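Where do you keep the small everyday stuff in a kid's room?

Ieva Kütt
Posted 10 November 2021

My daughter shares a bedroom with her books, her drawings and a lot of small things that have no place of their own. Keys, watch, bracelets, hair clips. They end up on the bed during the day and on the floor at night, and then we spend the morning looking for them. The desk is no use for this, it is full of schoolwork. I bought a Sovurent drawer organizer in May and it didn't help, the sections are too narrow for a key ring with anything attached to it. We rent, so I can't drill into the walls. I would like to keep it under 50 dollars. What works for other people?

Butkienė

Get hooks. We have 3 adhesive ones by the door and the keys go there.

Eltberg_mom

Hooks are fine for keys but they won't do much for a watch or a bracelet. I would also move the whole thing out of the bedroom. If the keys are in the hallway they can't get lost in the bedding. We put a narrow shelf from Fosus over the radiator, 40 cm wide, and everyone empties their pockets there when they come in. It stands on its own legs so there is no drilling. You do have to clear it every week or so or it turns into another desk.

tidy154 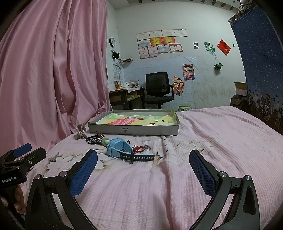
Small things need one open container with low sides, and it should be in the room where the child takes them off. Drawers and anything with a lid get ignored in our house. You don't have to buy it either – the lid of a shallow box does the job, like the gray-white one on the pink bedspread with the drawing in it. The blue watch, the keys with the braided cord and the red string bracelet would all fit in a lid like that if the drawing went somewhere else. Paper is what fills these trays up, so give drawings their own folder and keep them out.

Do the sorting on the bed with her. Put everything out where she can see it and let her decide what she uses every day. The rest can go in a bag in the closet. Then pick one spot for the tray and leave it there for a month before you change anything. Ours is on the windowsill. I would skip the hallway shelf if she is young, she will just drop things on the way.

Contact us | Terms of use | Copyright Household Help Board | Back to top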